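실크 트윌 손세탁과 말아박기 수선 기록

스카프를 몇 장 갖고 있으면 매는 법보다 관리법이 먼저 문제가 된다. 9월 들어 여름 내내 쓴 얇은 것들을 정리하면서 세탁 순서와 가장자리 수선 방법을 다시 점검했다. 예전에 메모해 둔 내용이 흩어져 있어 한곳에 모아 둔다.

대상은 두 장이다. 하나는 Kaneko의 무지 트윌, 다른 하나는 Drosholm에서 나온 날염 트윌. 둘 다 견 100퍼센트이고 조직은 비슷하지만 마감이 다르다. Kaneko 쪽은 기계 말아박기, Drosholm 쪽은 손 말아박기다. 기계 마감은 땀 간격이 고르고 가장자리가 납작하게 눌려 있다. 손 마감은 단면이 둥글고 땀이 안쪽으로 숨는다. 세탁 자체는 차이가 없는데 다림질에서 차이가 난다. 손 말아박기 위를 다리미로 누르면 둥근 단면이 죽고, 한번 눌린 자국은 스팀을 쐬어도 완전히 돌아오지 않는다.

이염 시험

물에 담그기 전에 반드시 한다. 흰 면 헝겊을 미지근한 물에 적셔 꼭 짠 다음, 색이 가장 진한 부분의 모서리에 올려 눌러 둔다. 헝겊에 색이 묻으면 손세탁은 그만두고 세탁소에 맡긴다. Drosholm 날염은 남색 테두리에서 아주 옅게 묻어났다. 같은 제품을 쓰는 Tomomi Hosoda 씨에게 물어보니 그쪽도 남색에서만 나왔다고 한다. 결국 날염은 맡겼고, 아래 세탁 순서는 무지 트윌 기준이다.

세탁

물은 체온보다 낮은 온도로 받는다. 세제는 견·모 전용 중성세제를 표시량의 절반만 푼다. 알칼리성 일반 세제는 세리신이 제거된 견사의 광택을 떨어뜨린다. 담그는 시간은 짧게 잡고, 비비지 않고 물속에서 펼친 채 좌우로 흔든다. 헹굼물은 세탁물과 온도를 맞춘다. 마지막 헹굼에 식초를 조금 넣으라는 글이 많은데, 나는 넣은 것과 넣지 않은 것의 차이를 확인하지 못해서 지금은 생략한다.

탈수는 수건으로 한다. 마른 수건 위에 펴고 수건째 말아 누른다. 비틀면 트윌의 사선 조직을 따라 잔주름이 생기고, 날염이라면 그 선을 따라 색이 희끗해진다. 건조는 그늘에서 하되 완전히 마르기 전에 걷는다.

다림질

약간 축축한 상태에서 뒷면을 다린다. 온도는 견 눈금, 스팀은 끈다. 가장자리에서 손가락 한 마디쯤 안쪽까지만 다리고 말린 단은 건드리지 않는다. 단이 뒤틀려 있으면 손끝으로 굴려 형태를 잡고 그대로 식힌다.

가장자리 수선

Drosholm 쪽은 세탁소에서 돌아온 뒤 한 변의 땀이 풀린 것을 발견했다. 실은 견 봉제사 200번을 썼다. 색 번호는 533과 748을 놓고 비교했는데, 낮에 창가에서 보니 748이 테두리에 더 가까웠다. 형광등 아래에서는 두 색이 거의 구분되지 않으니 색 고르기는 낮에 하는 편이 좋다.

바늘은 가는 것으로, 실은 팔꿈치 길이를 넘기지 않는다. 풀린 구간의 양 끝에서 남은 땀을 조금씩 더 풀어 실 꼬리를 확보하고 단 안쪽에 숨긴다. 원단을 앞면 쪽으로 굴려 말고, 말린 단의 안쪽을 통과한 바늘로 바탕천의 실 한두 올만 뜬다. 실을 당기는 힘은 약하게 유지한다. 세게 당기면 변이 울고, 다림질로 펼 수 없는 부위라 다시 푸는 수밖에 없다.

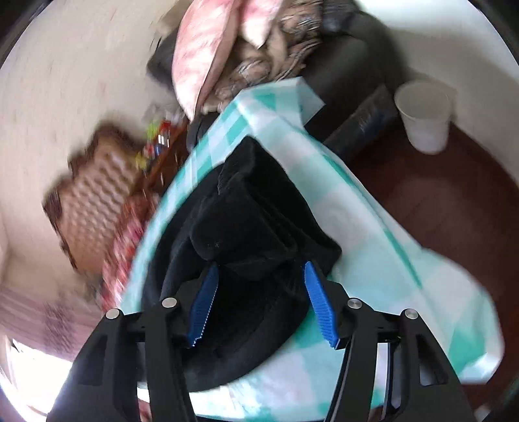
검은색 집게와 파란색 패드

보관

접어서 쌓으면 접힌 선이 남으므로 나는 Trokudano의 종이 심에 감아 둔다. 심과 원단 사이에는 중성지를 한 겹 넣는다. 방충제는 서랍 위쪽 구석에 두고 원단에 닿지 않게 한다. 실리카겔은 여름에만 넣고 지금은 뺐다. 지나치게 건조하면 정전기가 심해진다.

무지 트윌의 기계 마감 쪽에도 실이 한 올 튀어나온 곳이 있다. 당기거나 자르지 않고 가는 바늘로 뒷면에 빼 두었다. 다음에는 이 부분과, Chiharu Wada 씨가 물어본 모달 혼방의 보풀 제거를 같이 정리할 예정이다. 모달 쪽은 아직 시험용 천을 구하지 못했다.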